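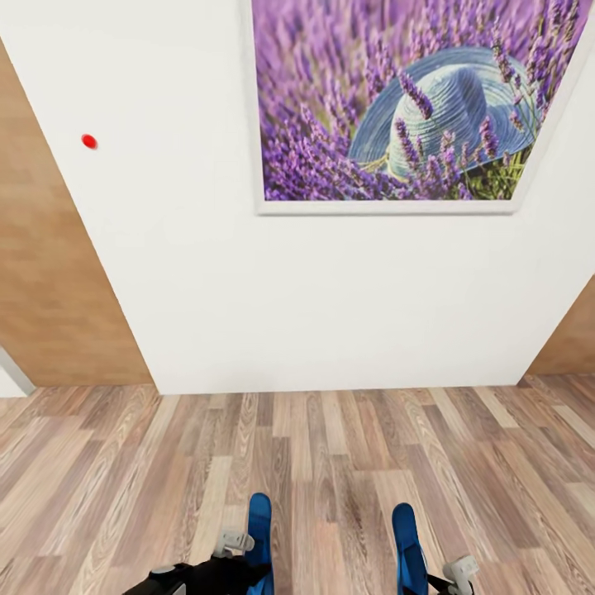
Ruan Mnguni told us to keep the 500 and forget the whole idea. Paying a blog directory to move your listing up the page, he said, only gets you seen by other people who have paid to move up the page. Our group went ahead anyway, and this report covers what we got for the money.

We bought featured placement for our class blog on three directories, Nandix, Valent and Cusi, starting on 14th August. Each one ran for 20 days. We kept the same title and the same short blurb on all of them, so that any difference would come from the directory and not from our writing.

Results

Nandix sent 34 visits. Valent sent 3. Cusi's own dashboard claimed plenty of "impressions", but our server log shows no visits from it at all. We wrote to Cusi asking what counts as an impression and got back an offer to upgrade.

Of the Nandix visits, most left from the page they landed on. A few left comments, and the comments were links to other blogs in the same directory - which is more or less what Ruan said would happen.

Problems with the test

The blog was new and had few posts, so a reader had little to stay for. We also had no free listing running alongside the paid ones. Stekow offers one, but it was still waiting for approval when the test ended, and we only heard back in October.

We don't think these numbers prove that every directory is a waste. They do make us doubt the sales pages, none of which say where the promised readers come from. If we did it again we would ask for that in writing before paying.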